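The sound starts as a hiss, then a clank, and then somebody whacks a coil of wire and the whole room seems to fall down a well. I have been grinning at it for 60 seconds before I remember to write anything down.

Spring reverb is having a lovely time of it. For years it was the thing that came free inside a guitar amp, a bit boingy, a bit embarrassing next to a good digital box. Now people are building it into synth racks on purpose, and the most cheerful of them all may be Bořivoj Kratochvíl, who works under the name Treltenau and makes tanks as long as your arm.

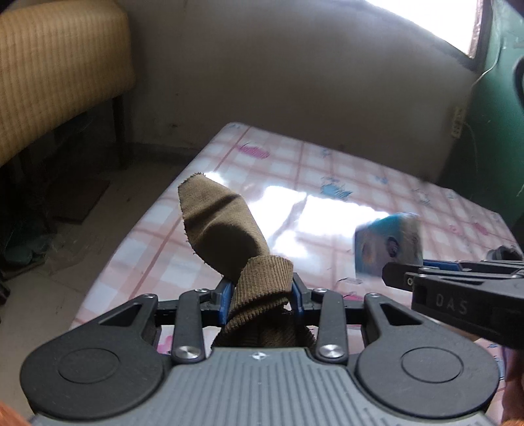 Brown sock, ribbed cuff.

His current one, the Kallow, has five springs where most tanks get by with two or three. Each has its own drive amplifier and its own pickup, so you can send a snare down the short springs and a pad down the long ones and blend them with plain knobs. No menus! He wound the first set by hand, hated it, and wound it again with a slightly looser pitch. The second set is the one you hear on the Baltcombe tape, where a single filtered pulse goes in and something like a flock of metal birds comes out.

What really got me was the feedback path. Patch the output back through a low-pass gate, open it slowly, and the tank begins to sing on its own - first a low growl, then a wobbly note you can very nearly play. Kick the table and it answers. I tried it with a cheap drum machine and lost most of an afternoon (I regret nothing).

It does hum if you put it near a power supply, and you will want to. Keep it at the far end of the rack and turn the tank until the hum drops. There is a sweet spot, and you find it by ear.
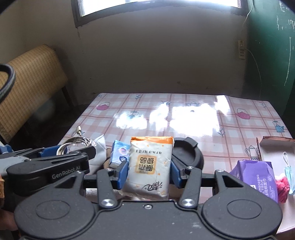 Ông, who has run a Kallow on stage since February, is less taken with the feedback trick and says the drive stage is the real prize: push it hard enough to clip and the springs go dark and grainy, and after that a clean reverb sounds half asleep. The hum, apparently, just becomes part of the set.

Kratochvíl is now sketching a smaller tank for people with less shelf.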